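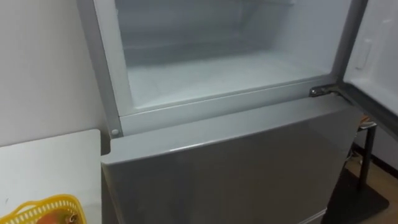

According to one of the shop owners in Jevlow, the new pick-up hours are the first thing in this project that made her life easier and did not give her one more paper to sign. She told us this at the November meeting and she asked that we write it in the report, so we have put it at the beginning.

Surplus Food Sharing in Jevlow and Brilludstead
Second progress report to the Stekholm Fund
Date of report: 02/02/2024

1. What this report covers

The report describes our work since the first report was sent. It follows the headings in your form, except that we have joined "activities" and "results" into one part, as your office allowed us to do last time. The money table is sent in a separate file.

2. Collecting food

In Jevlow we now collect from 6 shops and bakeries. In the plan we had written four. Two of the bakeries joined after the others spoke to them, and we did not need to visit them more than once. The bread is collected after closing time and the dairy products in the morning, before the shops open to customers.

In the period we collected 1,024 crates. We count a crate only when it was weighed and written in the book, so food that was handed over directly at the shop door is not inside this number. In the first report we counted in a different way, and for this reason the two numbers should not be compared.

Vegetables remain difficult. The greengrocers give us what they have, but it often comes at the end of the week and much of it must be used the same evening. We have started to cook soup from it in the parish kitchen in Siliņa. The kitchen is ours for two evenings, and a third evening has been asked for.

3. Giving out food

Nearly 400 households are registered at the two sharing points. Registration is still simple: a first name, the number of people at home and any allergies. We do not ask for income papers. Your officer asked in the last letter if this leads to misuse. We have looked at the question and we have not found a problem that would be worth the extra work and the shame which such papers bring to people.

The Brilludstead point moved in November to the former library rooms. The old place had stairs and several older persons had stopped coming. The new rooms are on the ground floor and the bus stops on the same street. The rent is higher, but the heating is included, which it was not before.

We changed the system of waiting as well. Before, everybody came at opening time and stood outside. Now each household receives a half-hour time on a card. Some people did not like this at first, especially those who met their neighbours in the queue. We have put a table with tea near the entrance, and now many come early on purpose.

4. Cold storage

Food safety rules require that dairy and cooked meals are kept cold at all times between the shop and the household. We bought a second set of cool boxes for the van. Temperatures are written down at loading and at unloading. The food inspector visited Brilludstead once in this period and had two remarks: the labels on the cooked meals must show the hour as well as the day, and the hand towels must be paper. Both were corrected in the same week.

Frozen meals are still a small part of what we give out. We would like to increase it, but only when the third cooking evening is confirmed.

5. Training

Thirty people were foreseen for the food hygiene course and 30 finished it. The course was given in two languages. The written material in the second language was late from the translator, so the first group received it only after the course. We are sorry for this, and the second group had it on the first morning.

6. Difficulties

The van was out of use for nine days because of the gearbox. During this time the collecting was done with private cars, and two shops were missed. The repair was paid from the reserve line. We ask for your agreement to move a small amount from printing to transport, as shown in the money table.

The agreement with the wholesale market in Siliņa is not signed. Their lawyer wishes to change the part about responsibility after the food is handed over. We have sent a new text and we wait for the answer.

7. Next period

- sign with the wholesale market, or decide to continue without it
- open the third cooking evening
- print new time cards, as the present ones tear easily
- ask the households in Jevlow if the evening hours suit them
- prepare the accounts for the auditor

The next report will be sent in the form you have given us, with the crates counted in the same way as here.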